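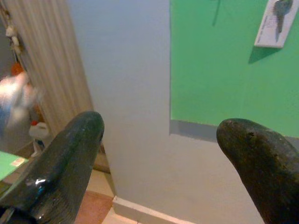
A smooth wall in plain light gray.

Search the site... Enter keyword Go

What Is Paint, and How Does It Stick to Walls?

Look up from this page for a second and find the nearest wall. What color is it? If it's inside a house or a school, there's a good chance you're looking at paint. It's so thin that a coat of it is often only as thick as a sheet of paper, and yet it changes how a whole room feels. It also keeps rain out of wood, stops iron from rusting and makes sticky fingerprints easier to wipe away. Pretty good for something that comes in a can!

Let's open the can and find out what's in there.

The three main things in paint

Almost every paint in the world is made from three main ingredients. Some paints have lots of extras too, but they all start with these.

The first is the pigment. A pigment is a very fine colored powder, and it's what gives paint its color. The grains are tiny, much smaller than grains of sand or even flour. Pigment doesn't dissolve the way sugar does in water. The little grains stay solid and float around in the liquid. (Colors that DO dissolve are called dyes, and those are mostly used for clothes.)

The second is the binder. This is the glue of the paint. If you mixed powder and water and brushed it onto a wall, it would look fine for a while, and then the color would rub off on your sleeve. The binder grabs the grains of pigment, holds them together and sticks the whole lot to the wall.

The third is the liquid, which makes everything runny enough to spread. In most wall paint today the liquid is plain old water. In some other paints it's a strong-smelling liquid called a solvent.

Where does the color come from?

The oldest pigments came right out of the ground. Thousands and thousands of years ago people dug up soft, colorful earth called ocher, crushed it between stones and used it to paint animals on cave walls. Ocher can be yellow, orange, red or brown, and it gets its color from iron. Rust is made from iron too, so if you've seen a rusty old gate you already know what that kind of red-brown looks like.

Here's a neat trick those early painters knew. If you take yellow ocher and heat it in a fire, it turns red! The heat drives water out of the mineral and changes it, and the red stays red after it cools down.

Black was easy. Burn a stick and you've got charcoal. White could come from chalk. Blue was the hard one. There isn't much blue in rocks, and for a long time the best blue in Europe was made from a stone called lapis lazuli, which had to be carried thousands of miles from the mountains of Afghanistan. At times it cost more than gold. Painters saved it for the most important parts of a picture.

Some colors even came from living things. A bright red called carmine is made from tiny insects that live on cactus plants, and a famous purple dye was once made from sea snails. It took thousands of snails to color one piece of clothing, and the workshops smelled terrible.

Today most pigments are made in factories. The most important one of all is white, and it's called titanium dioxide. It's so good at bouncing light back that it goes into nearly every can of light-colored wall paint, and it's used in sunscreen and some kinds of toothpaste as well.

How does light make a color?

Sunlight looks white, but it's really a mixture of all the colors of the rainbow. When the mixture lands on a pigment, some of the colors get soaked up and the rest bounce off. The ones that bounce off travel to your eyes, and those are the ones you see.

So a red pigment soaks up most of the blue and green light and bounces back the red. A white pigment bounces back nearly everything. A black pigment soaks up nearly everything and sends hardly any light back at all, and that's why a black bench gets so much hotter in July than a white one does.

What about gray? Gray soaks up a little bit of every color, all in fair shares. A light gray soaks up only a little and a dark gray soaks up a lot. To make a light gray paint you start with a big can of white and add a tiny bit of black. And it really does need to be tiny! Black is so strong that one spoonful too many turns your soft, cloudy gray into something more like a thunderstorm.

Most grays in the paint store aren't just black and white, though. They've got a drop of something else mixed in. A gray with a touch of blue is called a cool gray, and one with a touch of yellow or red is called a warm gray. You may not notice which is which until you put two of them side by side. Then the difference jumps right out.

Eggs, milk and seeds

Binders have a story of their own, and a lot of it happened in the kitchen.

For hundreds of years artists mixed their pigments with egg yolk. This kind of paint is called tempera, and it dries very fast and very hard. (If you've ever tried to scrub dried egg off a breakfast plate, you know how well it sticks.) People also made paint with milk, which has a protein in it called casein that works like glue. Milk paint was popular for barns and furniture.

Then there's oil paint, which is often made with linseed oil. That's oil squeezed from the seeds of the flax plant. Oil paint takes days or even weeks to dry, so an artist can keep blending and fixing a picture for a long time.

Most wall paint now is made with a binder that is really a kind of plastic. It starts out as very tiny soft balls floating in the water. There are far too many to count in even one drop.

How does paint dry?

When you brush water-based paint onto a wall, the water starts to leave. It evaporates, which means it turns into a gas and drifts off into the air. As the water goes, the little balls of binder get squeezed closer and closer together until they touch. Then they squash into each other and join up into one stretchy skin, with the grains of pigment trapped inside.

Once that skin has formed, adding water doesn't turn it back into paint. That's why you can wipe a painted wall with a damp cloth, and also why you should wash your brush right away!

Oil paint does something different. It doesn't wait for water to leave. The oil takes in oxygen from the air, and the oxygen links the oil together into a tough solid.

Paint dries more slowly on a cold, damp day than on a warm, dry one. It's just like laundry on a line.

Shiny or not shiny?

Two walls can be exactly the same color and still look different. One might shine and the other might not. Painters call the shiny kind gloss and the not-shiny kind matte or flat.

The secret is how bumpy the surface is. Gloss paint dries very smooth, so light bounces off it all in one direction, the way a ball bounces off a gym floor. Matte paint has a surface that's rough in a way too small to feel. Light hits all those bumps and scatters every which way.

Matte paint is good at hiding dents. Gloss paint is easier to clean, so people often choose it for doors and window frames.

A color with a name

The color book at the paint counter in Stemton has 1,231 colors in it, and every one of them has a name. There are 7 different whites on the first page alone! Ornarico is a deep orange-brown. Nomach is a gray-green, a bit like the underside of a leaf. Coming up with the names is somebody's job, and it sounds like a fun one.

The store doesn't keep all of those colors on the shelf. It keeps cans of white and a machine with a row of strong liquid colors. You pick a color, the machine squirts in the right number of drops, and then another machine shakes the can like crazy until it's mixed.

Try it: make your own paint

You'll need a grown-up nearby, an old shirt and some newspaper for the table.

Take a stick of colored chalk and put it in a strong plastic bag. Crush it with a rolling pin until it's as fine as you can get it. Tip the powder into a cup. That's your pigment.

Mix one spoonful of white school glue with one spoonful of water in another cup. That's your binder and your liquid. Stir in the powder a little at a time until it looks like thin yogurt, then paint something!

Now make a second batch with only chalk and water and no glue. Paint a patch of each on the same piece of cardboard and leave it until the next day. Rub both patches with a dry finger. Which one comes off?

Words to know

Binder: the part of paint that glues it together.

Evaporate: to turn from a liquid into a gas.

Matte: not shiny.

Ocher: a soft earth used as a yellow, red or brown pigment.

Pigment: a fine powder that gives paint its color.

Solvent: a liquid that can dissolve or thin other things.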